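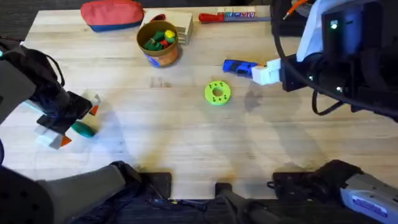 April, gripper notes, evening

Spent the afternoon on the two-arm table comparing finger styles. Object set: screwdrivers, the green ring, the cup of small pieces, the zip pouch. Dehua wanted the Varnness controller on both arms before any comparison, so the first hour went to that. Firmware loaded on the second try. Default current limit is 20 percent, too low for anything with a handle. Raised it in small steps until the fingers stopped creeping.

Handles are still the hard case. With the blocky white fingers the contact patch is short, and a tool held near one end wants to rotate about the pinch line. More force helps a little, then the finger mounts start to flex. I would take a wider pad over a stronger motor.

Logged 113 grasps in total, both arms. Junhao's script wrote 1,487 lines of warnings alongside them, nearly all the same timestamp complaint from the camera driver. He says ignore it. I would prefer to fix it -- the force and image streams have to line up or the slip plots are useless.

Ribbed leaf fingers: softer closing, and they seem more tolerant of a bad approach angle. Could be the shape, could be that I slowed the closing speed for them. Need to rerun at matched speed before I tell Haoran anything. 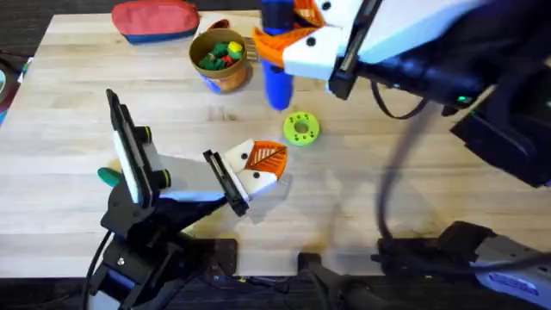

Right arm, orange leaf fingers, blue cylinder held upright.

Tomorrow: matched speeds, 100 grasps per finger type, ring first. Ask Jinlong about the Bresoton pads. Left wrist cable needs another tie.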